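Recipes Should Tell You How Long They Really Take

By Shengli Yan

A recipe for onion soup that I have used for years says it takes 44 minutes. I have never made it in less than two hours. I am not a slow cook and I don't stop to answer the phone. The onions alone need most of an hour before they are brown all the way through, and the recipe gives them 9 minutes.

I would like recipe writers to stop doing this.

The time printed at the top of a recipe is the one piece of information a working person reads first. It decides whether the dish gets made on a weeknight. If it is wrong by ten minutes, dinner is a little late. If it is wrong by an hour, the kids eat cereal and the soup goes in the refrigerator for the next day. A writer who got the amount of salt wrong by that much would hear from readers and print a correction. I can't remember ever seeing a correction for time.

Part of the trouble is how prep is counted. Most recipes start the clock after the ingredient list, and the ingredient list is where the work is hidden. "Three large onions, thinly sliced" is a job. So is "one butternut squash, peeled and cubed," which in my kitchen is a job with some risk to the fingers. By the time I have done everything after the commas, I have been standing for 22 minutes and have not started step one.
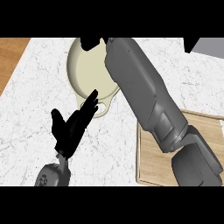 AMDALE, 2020-03-18

Editors have told me that short times sell. I believe them. Haoran Xiao edited the food pages of a small magazine in Brarkbridge for most of the time I wrote for it, and he used to send my copy back with the times crossed out and smaller ones written in. When I objected, he said readers knew to add a bit. Some do. People who cook every day learn to read "until golden, 5 minutes" as "until golden." People who are just learning do not. They follow the number, take the onions off the heat while they are still pale, and then decide they are bad at this.

My niece was one of those. She moved into her first apartment in November and called me about a risotto. She had done each step for exactly as long as she was told, and the rice was hard in the middle. I asked her what it tasted like at the end of the time given, and she said she hadn't tasted it. The recipe hadn't said to.

There is an argument on the other side and it deserves a fair hearing. Stoves differ. A heavy pot takes longer to heat than a thin one, and a professional with a sharp knife can get through an onion before I have found the cutting board. Yuxi Cheng, a friend who teaches an evening cooking class, thinks times should be dropped entirely and replaced with what to look for and smell. I see the sense in that, but I don't want it. I have to know at five o'clock if I can eat at seven.

What I would ask for is modest. Print two numbers, one for the time you spend working and one for the time the food spends on its own. A stew that takes 120 minutes with only a short stretch of chopping is an easy dinner, and a stir-fry with fourteen things to cut up is a hard one, whatever the headline says. Count the slicing. Count the time it takes a big pot of water to boil, which most pasta recipes treat as free. And have somebody who didn't write the recipe cook it once with a timer running.

Some older cookbooks came close to this. My mother's had no times at all for most dishes, but the writer would say plainly that a thing was a morning's work, and it was.

I still make the soup. I crossed out the 44 in pencil and wrote "start at four."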